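# The Patient Teachers of Tindthorpe

By the time I got to the second floor of the old Drokier building, a little after 2 in the afternoon, Chiến Lục had been picking up the same thing since breakfast. He wore a headset pushed hard against his eyebrows and held a controller in each hand, and he was moving like someone trying to change a pillowcase in the dark. He said hello without turning his head.

Lục is a teleoperator. He works for Rideo, a company that wants to put a two-armed robot in your home by a date that has moved twice since I started calling them. His job is to do chores through the robot, over and over, so that a computer can study what he did and have a go by itself. Most of the chores take place in simulation, where the desks, drawers and houseplants are made of math and a dropped cup costs nothing.

The pitch is simple, and I have heard it in several buildings now. Writing rules for every object in a kitchen is hopeless. Showing is easy. People learn by watching their mothers fold towels, so why shouldn't a machine? Rideo's training manager told me that a demonstration is "the most natural programming language there is." I wrote that down, and then I watched Lục spend most of a minute getting two fingers lined up with the edge of a drawer.

It doesn't look natural. He can't feel anything. When the fingers close, the controllers buzz, and the buzz is the same for a sponge or a brick. Depth is a guess. He has learned to tilt his head to check whether he is over a thing or behind it, a habit he says he has brought home with him and which annoys his wife at dinner.
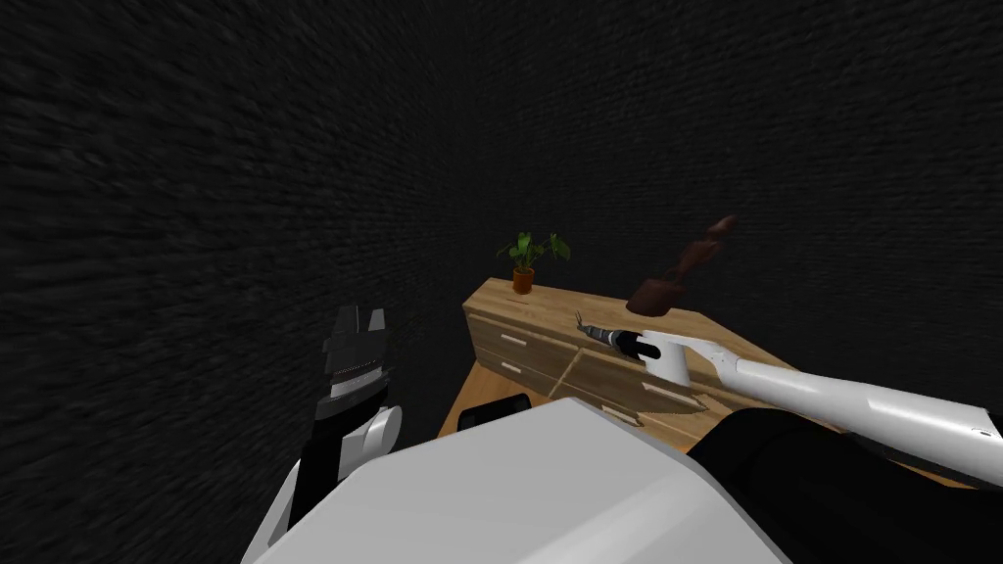 A good session, he told me, gives him 72 clean demonstrations. A bad one gives him a sore neck. "Clean" is a word you hear a lot at Rideo, and it took me a while to find out what it meant. If the operator fumbles, the attempt is thrown away. If he hesitates too long, it is trimmed. What reaches the computer is a record of a person who always knows where his hand is going.

I asked whether that was wise. Anyone who has taught a teenager to drive knows that the useful part of the lesson comes after the car has drifted toward the ditch. A student who has only ever seen perfect driving has no idea what to do with a ditch. The training manager agreed with me, which was disarming, and said they had begun keeping some of the recoveries. How many? She would have to check. She hasn't gotten back to me.

There is also the matter of what counts as a result. Rideo's favorite slide says its system has learned a tabletop pickup from 987 demonstrations. I don't doubt the number. I did want to know what happened when the table was higher, or the lighting changed, or the object was something Lück's colleagues hadn't practiced on. The answers were spoken more softly than the slide. Performance "comes down a bit." Nobody would say how far.

The people who do this work by hand, on real machines, are not much more certain. Across town at Ilie, a smaller shop, the teachers skip the headset. They take hold of the robot's arm and drag it through the job while it records its own joints. It is heavier work and they get fewer tries, but they can feel when something is jammed. One of them told me the Rideo people were playing a video game. One of the Rideo people told me the Ilie crew were wrestling. Both groups will need a great deal more money next year.

I should say that I like watching it. Lück's trade, if it becomes one, takes real skill - he is far better at it than I was in my ten minutes, most of which I spent reaching past the desk. But I keep coming back to the hours. All this effort goes into a motion he could make with his own arm in a second, and when he has made it enough times somebody changes the object and he begins again.

The company says the hours will shrink. Each new task should need fewer lessons than the last. That was the plan in July, too, when there were fewer operators on the floor than there are now.

At 5 Lục took off the headset and rubbed the red line it had left on his forehead. He reached for his coffee without looking and got it on the first try.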